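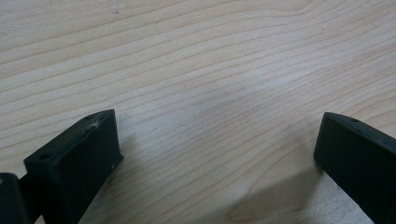

Dallora plug-in: materials library missing after update

hallam_k
Updated the Zistix materials add-on for Dallora last night and now the library panel is blank. The installer ran to the end with no error. The program itself opens fine and my old drawings still show their textures, but I can't assign anything new. Build is 3813. Has anyone else had this?

pennywort
Same build here and mine is fine. Did you install for all users or just yourself? The new installer asks, the old one didn't.

hallam_k
Just myself, I think. I clicked through it.

ILammers
Then it will have gone into your own profile folder while Dallora is still looking in the shared one. Go to Options, Paths, Libraries and see what is listed. If the old folder is still at the top, add the new one and move it up. Restart after that, as the panel only reads the list when the program opens.
Ingeborg Lammers

old_setsquare
Or uninstall the lot and put it back on with "all users" ticked. Takes ten minutes and you don't end up with two folders. I've never trusted the path list.

ILammers
I wouldn't uninstall yet. The uninstaller removes the user folder as well, and any materials he made himself are in there.

old_setsquare
It didn't remove mine.

ILammers
It did on two of our office machines. Perhaps yours were saved somewhere else.

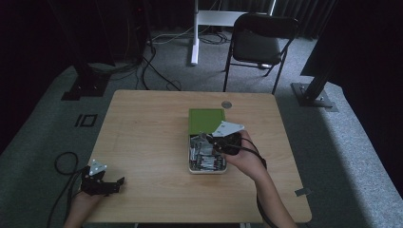

hallam_k
OK, I haven't uninstalled anything. The path list had the old folder only. I added the new one and restarted, and the panel now shows the timber and stone groups but no metals. I have more than 400 of my own materials in there so I'd like to keep them.

pennywort
Metals are a separate download in this version. They split it.

rsales_drawings
It's in the release notes but a long way down. You want the second file, the one with "extra" in the name. Close Dallora before you run it, and choose the same option for users as you did the first time.

Also copy your user folder to another drive before doing anything else. I agree with Ingeborg about the uninstaller. I lost all the cladding materials for the Zaltstead job that way and had to make them again from the printed schedule.
Rosângela Sales

old_setsquare
Fair enough, back it up first. I still say one shared folder is the tidier way to do it.

marl_and_sons
Not if you don't have admin rights. Our IT is done by Ackroyd and it takes them six days to approve an installer. Installing for one user is the only way I get updates at all.

hallam_k
Folder copied, second file installed, metals are back. My own ones are all there too. One thing left – the previews for the metals are plain grey squares. They look right once applied.

ILammers
Right-click the group and choose Rebuild previews. It's slow, so leave it running over lunch.

hallam_k
Will try that tomorrow. Thanks all.

pennywort
Rebuild didn't work for me on the brass ones, for what it's worth. The rest came up.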